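**1/** Every few months someone tells me the laundry robot is close. I've been writing about home automation for eight years and it has been close for all eight of them. So here's a long thread on where I think household chores by machine really stand, as of Jul 9, 2024. Mute me now if you want.

**2/** Start with the pitch decks. Grametti says its home unit will "handle the daily reset of a lived-in room." Great phrase. A lived-in room has clothes on a rack, a basket down by the floor, a cord lying where somebody dropped it, and crumbs or grit on the boards. Handle which part?

**3/** Walking is the part that improved. I'll give them that freely. Five years ago I would have bet against two legs on a plain wood floor, and I'd have lost. But walking past the mess is the cheap half of the job.
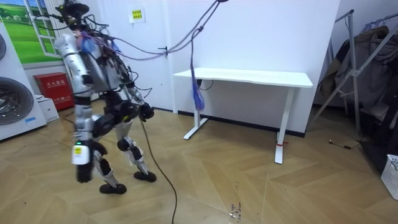 **4/** Ask any of these companies one question: how many hours has it run without a line overhead? A tether is sensible engineering. I'd want one too if the thing cost more than my car. It also means any falls you haven't seen are falls you can't count, so please don't quote me a success rate from a machine on a rope.

**5/** Second question: what does it do about its own cable? My robot vacuum still eats a phone charger about once a season, and it's a hockey puck with one job. A walking machine that trails a cord across the floor has brought an extra chore into the room with it.

**6/** Now laundry, everybody's favorite. Wasano put out a folding video in March. 42 towels, same size, same color, stacked flat at the start. Fine. My household doesn't own 42 matching towels. We own jackets with one sleeve inside out.

**7/** Dark clothes on a rack are a miserable problem, by the way. Brown on gray on black, all hanging in one heap of folds. I have trouble finding my own coat in that, and I have eyes and a lifetime of practice. Show me a gripper taking one jacket off without dragging down its neighbor and I'll write a very different thread.

**8/** Someone always replies "but factories already do this." Cherkaoui's shop-floor people told me their sorting cell gets through a bin in 40 seconds. I believe them! The bin is bolted down, the lights never change and the parts arrive facing the same way. Someone built the whole building around that arm. I'm not rebuilding my bedroom. 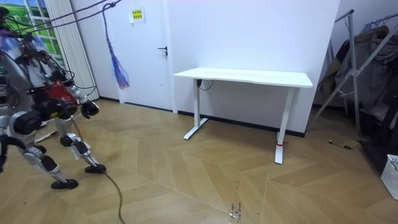
**9/** Doors are another one. A lever handle is about as friendly as a door gets, and you still have to press, pull, step back and get your body out of the swing. With an armful of clothes. I've read 43 product announcements for home robots and I keep a spreadsheet (yes, really). The word "door" shows up in almost none of them.

**10/** Then the floor. Sweeping up a small patch of grit takes me one minute with a dustpan, including the walk to the closet. For a humanoid that's bending, holding two tools, seeing dark specks against wood grain, and not stepping in it first. A broom costs less than a replacement finger.

**11/** To be fair to Flildale, they're the only ones who answered my questions without a marketing person on the call. Their line was that the legs are ready for more than the hands are, and that they won't promise a chore by date. I wish more of the field talked that way. It's also a funny thing to say while taking deposits.

**12/** What would change my mind: an ordinary room, no rope, nobody standing by with a stop button. Clothes off the rack and into the basket, floor swept, cord picked up and put somewhere. One continuous take, normal speed, with the failures left in. It can take all afternoon. I don't care if it's slow - my dishwasher is slow and I love it.

**13/** Until then I'd put your money into a better drying rack. Replies are open. If you've had one of these machines do a real chore in your real house, tell me which chore and how long it took. Links to launch videos will be ignored.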